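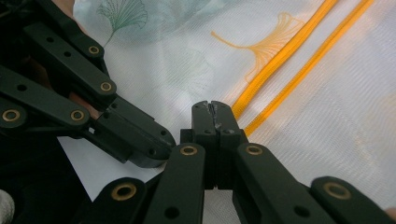 3.2 Handling of sheer mesh before cutting

Sheer mesh is harder to lay flat than the woven cottons discussed in the previous section. It weighs very little, it shifts when the table is bumped, and its open structure lets one layer catch on another. Most of the errors recorded at the Hostham workroom were made before any cutting took place, while the cloth was being spread and squared.

The mesh used in this part of the study was a white polyester net supplied by Tannous. It was cut from the roll in lengths of 70 cm and left unfolded overnight. Each length was then spread on the table, squared against the table edge, and held with flat weights along the two selvages. Pins were tried first and given up, as they slipped through the openings and pulled the net out of line when they were removed.

When a sheet of mesh is pinched at one point, the cloth gathers toward that point and short folds run outward from it. Figure 3 shows how we measured these folds. The sheet was pinched, lifted, held for 30 seconds and put back down without smoothing. We then measured the longest fold with a steel rule, starting at the pinch point. The procedure was carried out three times on each sheet, once near a corner, once at the middle of a long side, and once at the center.

Figure 3. Layout of the pinch points on a single sheet of mesh. Arrows mark the direction of the grain.

Folds made at the center were longer than those made near a corner, and they were also slower to fall out. Corner folds could usually be removed by lifting the nearest weight and letting the edge relax. Center folds had to be brushed out by hand toward the selvage, and on several sheets this moved the grain enough that the sheet had to be squared again.

The surface under the cloth also mattered. On the bare Levness table top the net slid freely and was easy to square, but it moved again as soon as a weight was lifted. On a felt cover it stayed where it was put, though small folds were harder to brush out. The workroom has since kept the felt for cutting and the bare top for spreading.

We did not test dyed or coated mesh. Coated net is stiffer and may fold along sharper lines, and the Narex samples described in Section 4 suggest that the finish has a larger effect than the size of the openings.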